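# Why Do Scabs Itch? (And Other Skin Stuff)

Quick one for the Praver kids' page. Skin! You're wearing it right now.

Skin is an organ, same as your heart. The biggest one you've got, if you count it as one piece. It keeps germs out and water in. And it fixes itself. Nobody has to tell it to.

## First: the leak

You trip. Knee meets sidewalk. Ouch.

Blood comes out through the tiny tubes that got torn. The tubes squeeze themselves tight so less leaks out. Then come the platelets. Say it: PLATE-lets. Little sticky bits floating in your blood all day, waiting for a job. They clump up at the hole. Then stringy stuff called fibrin makes a net over the top, and the net catches more blood cells. That's a clot.

The clot dries out. Gets hard and brown. Now it's a scab.

## Then: the clean-up crew

White blood cells show up next. They eat germs. Really eat them, they wrap right around and gulp. The skin near the cut may get a little pink and puffy and warm for a few days. Mostly that's the crew working.

You can help. Wash your hands, then rinse the cut under cool running water. A bit of mild soap around the outside. Pat dry with something clean. Bandage on.

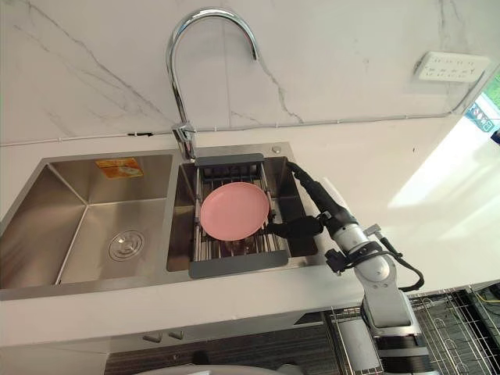 One reader from Mahrous wrote in to ask if the bandage should come off at night so the cut can "breathe." Good question, lots of grandparents say this. But cuts don't breathe! A small cut usually heals better if it's kept clean and covered and a tiny bit moist. Change the bandage every day, or when it gets wet or dirty.

## Under the scab

This is the best part and you can't see it.

New skin cells are crawling in from the edges. Slow. Slower than a snail by a lot. They slide along under the scab untill the two sides meet in the middle. Deeper down, other cells are making collagen, which is a kind of tough rope. It holds the new skin together.

And the itch? Your body sends out chemicals while it heals, and some of them poke the itch nerves. The new skin is dry and tight too. So, itchy.

Don't pick. I know. But pull the scab off early and the crew has to start some of the job over, and you might get a bigger scar.

## What's a scar then

If a cut goes deep, the collagen gets laid down in a hurry, all in one direction. Normal skin has it woven like a basket. So a scar looks and feels diferent. Might be shiny, or bumpy, or a new color. Scars keep changing for months, sometimes 2 years. Most fade. Keep the sun off a new one, sun can make it darker.

We got 154 scar stories in August from the Okex reading club. Top cause: bikes. Second: also bikes, but somebody else's.

## Get a grown-up if

- it won't stop bleeding after you press on it for 10 minutes
- it's deep, or the edges won't stay together
- there's dirt stuck in it
- it was a bite
- it gets more red, more sore, or has pus

## Words to keep

**Platelet:** sticky bit in blood that helps plug a leak.

**Fibrin:** the net.

**Collagen:** the rope.

Next time, bruises, and why they go green.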